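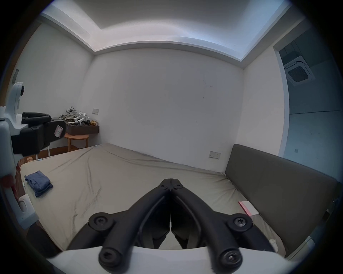
Beige fitted sheet on the bed, wrinkled. Small bedroom, white walls.

07/05/2020
Uvevgate workshop, sewing side
Subject: corner elastic and shrinkage, order for the Tzavaras guest house

I write this entry longer than usual, so that the cutting table has it before the second batch is started. The first page of notes from last week was too short and I could not myself understand two of the measurements.

The problem in one sentence: the fitted sheets from our first pattern come up at the corners after some weeks of use, and the guest house has sent back five of them. They were polite. They wrote that the guests do not complain but that the person making the beds must lift each mattress corner again every morning.

I laid the five sheets on the long table and measured. Four of them have become shorter in the direction of the warp. The fifth has kept its length very well and has only weak elastic, so I put it to the side with a pin and a paper. It may be from the older roll. The label is washed out and I can't read the lot.

Shrinkage

Our pattern gives 5 cm for shrinkage in the length and nothing in the width. This number is older than me in this workshop. I think it was correct for the cloth we had then, which came to us already washed. The cloth called Flellance comes not washed, with the finish still in it, and it feels stiff and looks wider than it wants to be.

I cut test squares, all from the same end of the roll, and marked them with thread and not with pen, because the pen of last time disappeared in the hot wash and the squares were useless. I marked the warp side with a longer stitch. One set went in the hot wash and then the dryer. The second set had the hot wash and was hung on the line. The third set I kept dry in the drawer for comparison.

The result is as one would expect. The dryer makes the larger part of the shrinking. The squares from the line became a bit shorter and I could pull most of it back with the hands and the iron. The squares from the dryer I could not pull back, and after the third wash they were still becoming shorter, although less each time. In the weft direction there is almost no difference.

The guest house uses the dryer for everything. I asked them in August of last year, when we began, and I have their answer in the order folder: "line when the weather is good." I understood this as mostly the line. It was my mistake of reading. The sentence does not say how often the weather is good.

For the second batch I propose to wash the whole length before cutting, one time hot and one time in the dryer, and then to use the old pattern without a change. It costs us a day and a lot of water. The other way is to change the pattern and give more in the length, but then the new sheet will be too loose in the first weeks and make folds under the sleeper. I don't like to send out a sheet which fits only later.

Elastic

We have now two kinds on the shelf. The old one is the flat woven elastic on the brown card, and the new one is the braided from Nimuvo, on the spool of 1000 m. The braided becomes narrower when it is pulled, and I believe this is why the zigzag does not catch it well at the corner. When I opened the hem of one returned sheet, the needle had passed beside the elastic for the length of a finger. From outside the hem looks perfect.

Small test on the hook with the weight, both kinds, same length, one night hanging:

Flat woven: returned to its length in the morning, as far as I can measure with our tape.
Braided Nimuvo: a little longer in the morning, the edge slightly wavy.
Braided Nimuvo, after the hot wash and dryer: clearly longer, and some of the rubber threads come out at the cut end.

I do not want to say the braided is bad. For the sleeves and for the bags we have used it with no trouble, and it is soft. It is possibly only the heat of the dryer. But for this order let us use the flat one, and keep the spool for the bags.

How the elastic goes in: until now we put it only at the four corners and leave the sides plain. I made one trial sheet with elastic along both short ends as well, from corner to corner. On the test mattress it holds much better. When I sat at the edge and stood up again several times, the trial sheet stayed, and the corner-only sheet moved toward me and came up on the second corner. It takes 29 minutes to sew where the old one takes less, but I was slow and had to open one seam, so please do not put this number in the price list.

Depth of the corner

The mattresses at the guest house are not all the same. There are thin ones in the small rooms and thicker ones where they have added a topper. Our corner is cut for the thin. With the topper there is almost no cloth left to go under, and no elastic can repair this. I wrote to them to ask for the height of every mattress, measured with the topper on it and with nobody sitting. No answer yet.

I drew a deeper corner on brown paper and pinned it behind the door. Please do not trace from it until it has the green mark. The curve at the inside is not good, it makes a small pocket where the two seams meet. I will draw it again with a flatter curve.

Wrinkles

This was also in their letter, but it is a separate thing. They would like a sheet that comes smooth out of the dryer. In plain cotton I can't promise it. If the sheet is taken out while it is a little damp and put directly on the bed with the corners pulled, it will dry much flatter than if it waits in the machine until evening. I have written this for them on a half page, in simple words, and I will put it in the parcel. Body oil and hand cream also go deep in the cotton when it is ironed without a good wash before, and afterwards the darker places stay. So: wash first, look at it in daylight, then iron.

For a future order we could try a cloth with a looser weave. I have two samples in the drawer but they pill when rubbed with the brush, one of them quite soon.

To do

Wash the remaining Flellance, full width, do not fold it too tight in the drum.
Measure again before cutting and write the number on the selvage.
Change the zigzag to the wider one, and try first on a scrap with the flat elastic.
Oil the second machine. It makes the dry noise again.
Repair the four short sheets? I could open the ends and add a strip, but the color will be different, new cloth beside washed cloth. I would prefer to make crib sheets from them. To be asked.
Return the good tape measure to the hook. The yellow one has stretched at the beginning and gives too small a number, I compared it with the steel ruler.

Addition, same evening: the answer from the guest house has come. Heights only for the rooms on the upper floor, the rest will follow. Two of them are deeper than my new drawing.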